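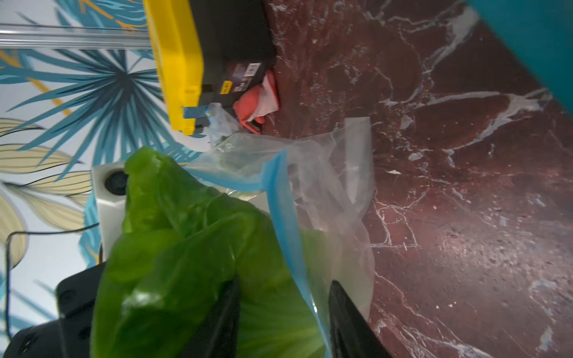 Pokik and the plastic bags

From the Skedarwood workshop newsletter, November 2018
Home builds section. Written by Negin Nikzad

Many members asked me at the last open evening how it goes with Pokik, so I promised Davina Mowat that I would write something for the newsletter. For the new members: Pokik is the arm that I am building partly at Skedarwood and partly in the front room of our apartment. The heavy work, I mean drilling and cutting, I do in the workshop. The programming and the trials I do at home, in the evening, on the floor.

The goal of this autumn was simple to say. Pokik should pick up a plastic bag from the floor and put it into a storage bin. I chose bags for a practical reason. In our home there are always bags lying somewhere, and I wanted a task that my family would find useful. In the spring I worked with wooden blocks and the arm became quite good with them, but my mother looked at this for a while and asked me what we need the blocks for.

Why a bag is difficult

A block has sides. When the fingers close, they meet the side and they stop, and the motor current goes up, and the program understands that something is there. With a thin bag the fingers close almost completely. The current looks nearly the same as when the gripper is holding air. For the first weeks Pokik was therefore very often sure that it had missed, opened its fingers again and dropped a bag that it was holding quite well.

The second difficulty is the camera. I put a small one at the wrist, so that it looks down past the two black fingers. A camera in this place is good at the beginning, when the arm is high. When the arm goes down, the bag fills more and more of the view. With the bright green bag it is not a big problem, as the color is strong and the program can find it even when it is crumpled. The clear bags are another matter. The program sees mainly the white shine on the folds, and my floor is glossy marble, reddish brown with white veins. A white vein and a white shine on plastic are, for a cheap camera, nearly brothers.

Saeed Ghorbani suggested to put a matte mat under everything. I thought about it for a long time and decided against it. If the robot works only on my mat, then I have made a robot for a mat. But I understand his point, and for somebody who starts now I would recommend the mat for the first month.

One thing helped me with the clear bags. The kind that can be closed again has a blue edge, and the program can follow this blue line. So Pokik now looks for the edge first and goes for a place next to it. It is a bit of cheating, I know. The small pieces of clear film without any color are still mostly ignored.

What I changed on the gripper

The first fingers were too smooth. I tried three kinds of covering on the inside surface: bicycle tube, the rubber from a kitchen glove, and a thin foam tape that I found in the Skedarwood drawer with the label "various". The bicycle tube was the best for grip, but it left black marks on light things. The foam was nice for one evening and then it came off at the corners. I stayed with the kitchen glove, cut in strips and glued. Please do not use too much glue. When it goes through to the outer side it becomes hard, and then you have again a smooth finger.

I also lowered the closing speed. Before, the fingers came together quickly and pushed the air before them, and a light bag would simply travel away over the marble. My nephew enjoyed this very much. Now the fingers go fast for the first part and slowly for the last part, and the bag stays where it is, at least when the window is closed.

For the question "do I hold something or not" I do not trust the motor current any more. After closing, the arm lifts a little and the camera compares. If the colored area between the fingers stays in the same place of the view while the floor moves behind it, Pokik is holding it. Mehrangiz Dehghan explained me this idea on a paper napkin, and she drew it so clearly that I kept the napkin.

The bin

I use a black storage bin with a yellow lid. The yellow is very easy for the camera to find, much easier than the black. The only trouble was the two labels on the dark side. My first program liked the white barcode label a lot and thought that it was a bag. I did not remove the label, I taught the program to leave alone everything that is inside the outline of the bin. It took longer, but I had the same problem later with other objects, and then it was already solved.

Also I learned to leave other soft things near the bin during a trial. A piece of red and white cloth is good for this. When the floor is too clean, everything looks successful, and on the next day somebody leaves something on the floor and the program is lost. The wallpaper is a test too. We have big teal-blue palm leaves on the wall, with thin gold lines, and when the wrist tilts up the camera sees them. For a green bag program this is not a friendly wallpaper. I had to make the color range for green more narrow, in the evening and once more in daylight.

Cables

I have to write a few words about cables, although it is not interesting. A thin cable that hangs in a loop near the arm will at some moment be in the way. Mine caught on the wrist two times, and the second time it pulled out the connector of the camera. Fouzia Durrani showed me how to lead it along the arm with a spiral sleeve and to leave a small reserve at each joint. I have done it for the lower part. For the upper part I still need to find a sleeve that is soft enough, and if you have a rest of such sleeve, even short, I will be glad to take it.

How far it is

After 14 evenings of trials I would say: the green bag, good. The clear bag with the blue edge, good if it is lying alone, and not so good if it is lying under or behind another bag. When two bags touch each other, Pokik often takes both, or it takes one and pulls the other a bit along. I do not have a solution for this yet. Maybe it is enough to shake a little after lifting, like a person would do. I tried it once with too much speed and I do not recommend it.

The arm can carry 400 grams, so the weight of bags will never be a problem. The reach is more of a question. From the place where it stands it can not get to the far side of the room, and my father does not agree that I screw the base to a marble floor, with which I have full understanding. At the moment the base is held down by its own weight and by a stone that we normally use for pickling cabbage.

Next steps

In the coming weeks I would like to do the following.

Finish the sleeve on the upper part of the arm.

Try softer finger tips with a small lip at the end, which can go under an edge that is lying flat. A bag that is crumpled has folds and can be taken from the top, but a flat one offers almost nothing. Saeed has already printed two versions on the workshop printer, one is waiting on the shelf beside the vise. Please leave it there.

Write down the settings properly. Now they are in my notebook, in two languages and with arrows.

Bring the arm to the workshop for one evening, so that it can try on another floor. I am a bit nervous about this. The floor at Skedarwood is gray and dusty, and the light comes from the side.

If somebody wants to build a similar gripper, I can share the drawings of the fingers and the list of screws. The parts for the fingers and the camera holder together cost me a little over 30 dollars, without the motors, which I had from an old project. The best way is to write me a note and leave it in my box near the entrance, or to speak with Davina, who knows on which evenings I come.

And if you have plastic bags in strange colors at home, please bring them. Orange I do not have, and also no dark blue.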